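Resources > Automation > Equipment Planning > Gallery
Filed under: Manipulation, Capital Requests, Bench Hardware

Planning a Demonstration Bench: Equipment Notes in Pictures

Senan Nic Giolla, Encombe Automation Group

Encombe is preparing an equipment request for a manipulation cell at the Prinville site. The arm and its end effector are covered in a separate document. What follows is limited to the bench where human demonstrations are recorded: the sensor gloves, tracking, cabling, furniture and the objects themselves. The request goes in at the end of April, and the lines below should be settled before then.

The first thing to fix is the unit of purchase. A glove is usually quoted alone, but it can't be used alone. For planning we treat one station as a glove, its marker mount, its electronics box, a spare cable set and the table space to run all of it. Comparing vendors by station removes most of the apparent price difference between them. Dasimel quotes the electronics separately from the glove. Kravchuk includes them but charges for the mount. 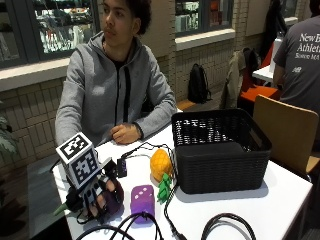 Table area comes next. Leave 40 cm clear on each side of the working zone, measured from the edge of the largest container to be used. If the electronics box has to live on the tabletop, add its footprint and the bend radius of its leads. Deep tables are a poor choice for seated operators, who end up reaching with the shoulder and produce motion the arm can't usefully copy. Fixed-height tables are acceptable if the chairs adjust. Specify a matte white or light gray top. Gloss finishes cost about the same and reflect the overhead lighting into every camera.

Objects are cheap and should be bought in duplicate. We've allowed 300 dollars for the first set, including containers. Requirements for the set:

- a spread of shapes, with at least one item that rolls and one with flat faces
- one soft item and one rigid item of similar size
- open containers with enough wall height to make placement a real task
- no transparent parts in the first round
- a storage bin with a lid, labeled by set

Buy both copies from the same batch where possible. Toy suppliers change colors and molds without changing the part number, and a replacement that differs slightly from the original has to be logged as a new object. 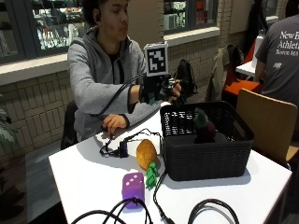 Reading time: 4 minutes

The marker cube rides above the back of the hand, so the mount is a wear part and goes in the consumables line. Printed marker faces are inexpensive. The bracket beneath them is the item to stock. A bracket that has loosened will still track, with an offset that isn't noticed until the recordings are replayed on the arm. Order two brackets for each glove and record the calibration against the bracket serial number. The glove serial number alone is insufficient.

Tracking availability is the figure to write into the acceptance test. We ask for marker detection in 99 percent of captured frames, measured over a complete pick-and-place sequence with the hand passing over a container wall. A vendor demonstration with an open hand over an empty table doesn't exercise the failure we care about. Dasimel has agreed to the test in this form. Kravchuk has asked for a shorter sequence, and that point is still open.

Gloves should be ordered in two sizes at minimum. Finger segments that don't match the operator's hand shift the contact point, and the error is largest on small objects. If the budget covers only one size, restrict the operator pool to match it and state this in the plan.

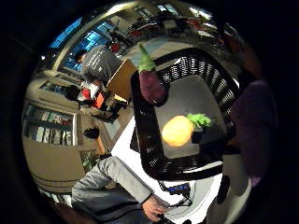
Toy eggplant hooked over the basket rim, with other toy produce inside. Gloved fingers at right; cable in the bare hand, small digital readout just above it.

Cabling is the most commonly underfunded line. The quoted lead length assumes a computer next to the table, and few rooms are arranged that way. Measure the real route, including the drop from the table and the rise to the host machine, then order the next length up. Budget for:

- strain relief at the wrist and at the table edge
- adhesive clips along the back of the table
- one complete spare set of leads per station
- a powered hub, if more than one device shares a host

Wireless versions exist from both vendors. They remove the drape across the work surface and add batteries, chargers and a timing check to the list. For a first station we recommend wired, with the wireless option priced in the same quote so that it can be compared later. 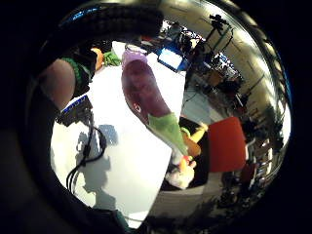 Fixed cameras and their supports belong in the same request as the gloves, with their own line for mounting. A clamp on the table is the cheapest mount and transmits every bump to the image. A floor stand costs more and needs floor area, and the floor plan should show the full spread of its legs. The small black camera on the tripod at the back is the arrangement we would price first: it stands clear of the table, though its legs need to be kept out of the walkway. Allow a separate desk for the host laptop as well. Wall brackets can wait until the camera positions have gone unchanged for three months.

Outstanding before submission: the Kravchuk test wording, a firm lead time from Dasimel for the second glove size, and a floor plan from Prinville with outlet positions marked. Shipping and import charges are excluded from all quotes received to date and should be carried as their own line.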